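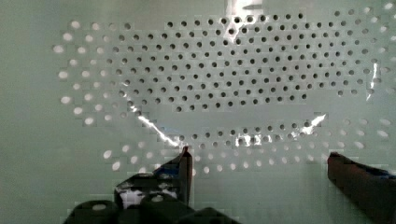

Rosalie Aebischer asked under my last post whether a perforated one doesn't just drip all over the counter. Fair question! So, a little thread about mint green and small round holes, because I could talk about this all day.

Yes, it drips. You put a plate under it. I use the chipped Brurken plate that's too ugly for guests and it has found its calling.

What I love is the pattern. The holes run in curving rows, a big lazy U, and I keep tilting my head to follow them. My old one had plain straight lines and I never looked at it twice.

And the light!! Some of the holes go dark and crisp, and the ones out at the sides go pale and sort of glowy. Same green, same little circles. I held it up by the window for far too long this morning and my coffee went cold.

Cleaning, for everyone who asked: soak first, then a soft brush from the outside in. Do it right after dinner. I left mine overnight once and spent my whole Monday lunch break poking rice out with a toothpick.

Feng-yi Mok says she swishes hers upside down in a full sink. Tried it last night and it's so much faster than the brush. Still use the brush for starchy stuff though.

Things I've put in it this week: potatoes, 2 kinds of beans, spinach, and the blueberries I'd frozen in August. The blueberries were a mess and I'd do it again.

Mirjam wants to know if it stains. Mine hasn't from beets or tomato. Turmeric I haven't dared. If one of you is braver, please report back with photos.

It's smooth with a bit of shine, so it shows every water spot. I dry it with the thin towel, the thick ones leave fluff in the holes.

Oh, and it cost me 7 dollars at the Clarnham market, from the table with all the mismatched lids. Damian, yes, I'll look for a second one for you next time. No promises on the color!

Beans are on now, so that's me for tonight. Send me yours, any color, I want to see the hole patterns.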